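Equipment Planning | List Archive

Re: Arm budget, Skellthorpe lab
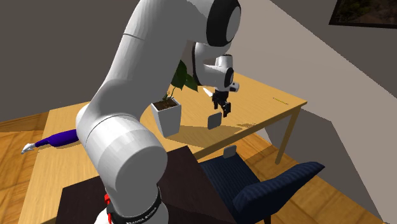
Simulated arm over the light wooden table, gripper above a gray square.

Posted January 5, 2021 by Lamduan Ruangrit

Dear colleagues,

I write in reply to the Votville office, whose message is quoted here.

> Please confirm whether Skellthorpe still requests 3 arms,
> and whether simulation licenses fall under the same line.

The request stands at 3 arms. Licenses should be entered separately - we ask for 10 seats, renewable each September. Tabletop tasks will be prepared in simulation before any hardware is ordered. Wongsuwan has agreed to hold its quotation until the budget line is approved.

Corrections to the draft plan should cite item 111 and be sent to me directly.

Lamduan Ruangrit
Equipment Planning, Skellthorpe

This site uses cookies to remember your archive settings. Accept | Manage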